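# Ammont Toy Library, Staff Board

## Thread: Setting out the mixed table

### Post 1, F_Paewai (Branch Services)

Colleagues are asked to review the arrangement of the mixed table before the autumn schedule is confirmed. The current guidance dates from the opening of the Alesitz branch and no longer matches the items in use. It refers to a puzzle tray that was withdrawn in June, and it says nothing at all about the latch box.

The proposed arrangement places the latch box at the back of the table, with the table tennis paddle to its right and the brown wooden box to its left. The pink paperback lies flat toward the middle. The front of the table is left for work.

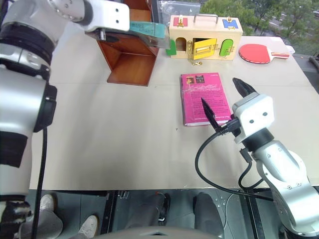
The latch box should be set out with at least one door already open. Branches have differed on this point. At Alesitz the doors are closed and fastened at the end of every session, and visitors have sometimes taken the box for a decorative item. An open door shows that the parts move and may be handled.

Comments are invited from all branches. Please limit them to the arrangement itself. Purchasing requests belong in the other thread.

Fletcher Paewai

### Post 2, bassi_desk

The Bassi branch supports the proposal in general but disagrees on the doors. Our practice is to close every door and slide every bolt before the next group arrives. A child who meets a closed door has something to work out. If the door is standing open, the first task has been done for them.

We also request a ruling on the loose hardware. On our latch box a small piece hangs down in front when the doors are open, and it is easily pinched when someone closes the yellow door in a hurry. Two of our staff have reported this separately.

### Post 3, trokier_loans

Trokier would prefer to see the paperback removed from the table. It is not a board book, the covers curl, and the library has replaced 17 paperbacks from activity tables under the present budget. A paperback placed in the middle of a work surface will be leaned on.

We have no objection to the paddle, provided it goes back beside the latch box after use. Ours was missing for most of June and was located in the coat area.

### Post 4, F_Paewai (Branch Services)

Thank you both. In reply to Bassi: the point regarding closed doors is a fair one for older children. The mixed table serves visitors from age 2 upward, and for the youngest a closed bolt is often the end of the matter. I would accept one door open and the others closed as the standard. Hanging hardware should be allowed to rest in front of the box and checked before any door is shut.

In reply to Trokier: the paperback is there for the accompanying adult. It has proved useful to have something to read within reach, and a flat book takes up little room. I am not persuaded that it should be withdrawn. It may be moved nearer the back if the branch finds that it suffers.

### Post 5, trokier_loans

Moving it to the back would place it behind or beside the latch box, where an adult would have to reach across the child. That does not appear to be an improvement. We would ask that our objection be recorded.

### Post 6, alesitz_mornings

I set up this table most mornings and would add a note on the brown wooden box. The draft does not say which way it should face. If the open side is turned to the wall, it becomes a place where things are dropped in from above and forgotten. We turn the open side toward the person seated, and anything left inside is noticed at once.

I agree with Bassi that fastening the doors is part of the activity. I also agree with the proposal that one should be open. Our yellow door is the one most people try first, and I would suggest that it be the one left ajar.

The items need not be perfectly in line. Roughly 300 visitors used our table last season, and it rarely looked the same by midmorning. What matters is that the front stays clear enough to work on and that the larger items remain toward the back.

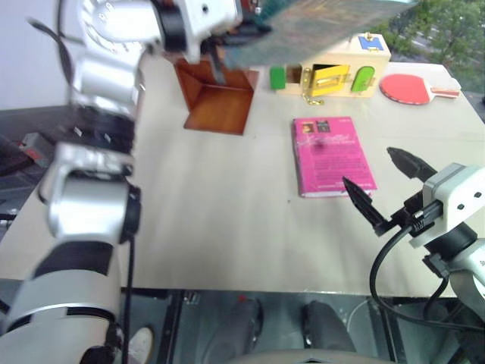

### Post 7, F_Paewai (Branch Services)

The following wording will go into the guidance, effective July 20, 2020:

1. Latch box at the back of the table. Yellow door ajar, all other doors closed. Check any hanging hardware before shutting a door.
2. Paddle to the right of the latch box.
3. Brown wooden box to the left, open side toward the person seated.
4. Paperback flat, position at the discretion of the branch. Trokier's objection is recorded.
5. Allow five minutes between groups for resetting the table.

### Post 8, bassi_desk

Bassi will follow the wording as issued. We maintain that the doors should all be closed for the older group and will raise the matter again at the next review.

### Post 9, trokier_loans

Received. Please confirm whether item 4 permits the branch to keep the paperback on the windowsill.

### Post 10, F_Paewai (Branch Services)

It does not. The book is to remain on the table.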